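BIKUTTHORPE COLLEGE
Residential Life and Facilities Meeting
Minutes, April

Present: Fengying Shao (Chair), Majdi Tarawneh (Facilities), house representatives for Iltby, Niazi and North Wing, Catering Manager, minute-taker.
Apologies: Head of Security.

The meeting opened at 4.05 pm in the Niazi seminar room.

1. Previous minutes
The minutes of the previous meeting were accepted with one correction. Under item 6, "bicycle shelter" should read "bicycle cage".

2. Matters arising
2.1 Stairwell lighting, North Wing. The replacement fittings have been delivered and will be installed in the mid-semester break. The house representative asked that the second-floor landing be done first. Agreed.
2.2 Lost keys. The charge for a replacement room key remains at $20. The meeting declined a proposal to waive the charge for a first loss.

3. Quiet hours
The Niazi representative tabled a request to bring quiet hours forward to 9.30 pm during the exam period. The North Wing representative noted that many residents return from evening classes after that time and need to cook and shower. After discussion, it was agreed that 9.30 pm will apply to corridors and study rooms, and that kitchens and bathrooms will keep the present time of 10.30 pm. Notices are to be posted on each floor before the end of the month.

4. Shared kitchens
4.1 Mr Tarawneh reported on benchtop appliances. Toasters and toaster ovens are to be kept clear of the wall and unplugged when not in use. Crumb trays should be emptied weekly by the residents on the roster.
4.2 Marble benchtops, where fitted, are not to be used as a cutting surface. Vinegar and citrus spills should be wiped up at once. The Catering Manager will circulate a short care sheet.
4.3 The meeting discussed towels and other cloth items on or near heating appliances. Residents are asked to hang tea towels on the rails and to remove anything resting on a toaster oven before it is switched on.

Iltby kitchen 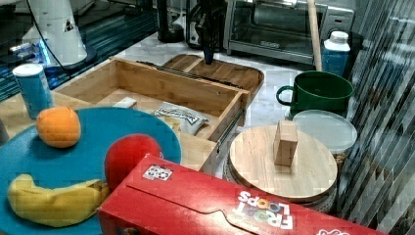
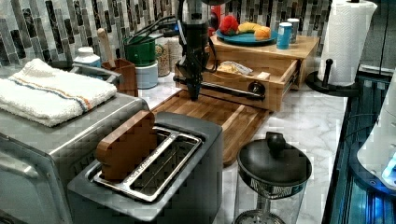 Toaster and toaster oven on the marble benchtop

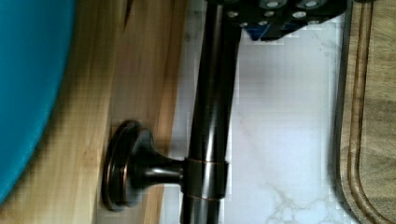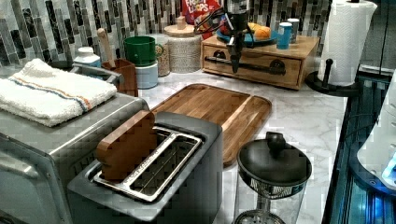

4.4 A sum of $1,000 was approved for kitchen items across the three houses, to be spent by the end of semester. Representatives are to send their lists to Mr Tarawneh. Items bought without prior approval will not be reimbursed.
4.5 The Iltby representative asked whether personal rice cookers may be left out overnight. The Chair ruled that they may, provided they are labelled with a name and room number.

5. Laundry
5.1 Two dryers in North Wing remain out of service. Skumeck has quoted $4,000 for replacement of both units, including removal of the old machines. The Chair asked for a second quote before a decision is made.
5.2 The booking sheet will be trialled for a further month. Unattended loads may be moved to the folding table once a cycle has been finished for 20 minutes.

6. Storage over the break
Residents leaving belongings in the basement store must complete the form and attach a label to each box. The store holds 100 boxes. Places will be allocated in order of application, with international residents given priority in the first week. Bicycles and mattresses will not be accepted.

7. Other business
7.1 The Catering Manager advised that late dinners must be requested by 2 pm on the day.
7.2 The Niazi representative reported a draught from the seminar room window. Mr Tarawneh to inspect.

Actions
Quiet hours notices: house representatives
Benchtop care sheet: Catering Manager
Second dryer quote: M. Tarawneh
Seminar room window: M. Tarawneh
Storage forms to reception: F. Shao

The meeting closed at 5.20 pm. The next meeting will be held in the same room, and items for the agenda should reach the Chair one week beforehand.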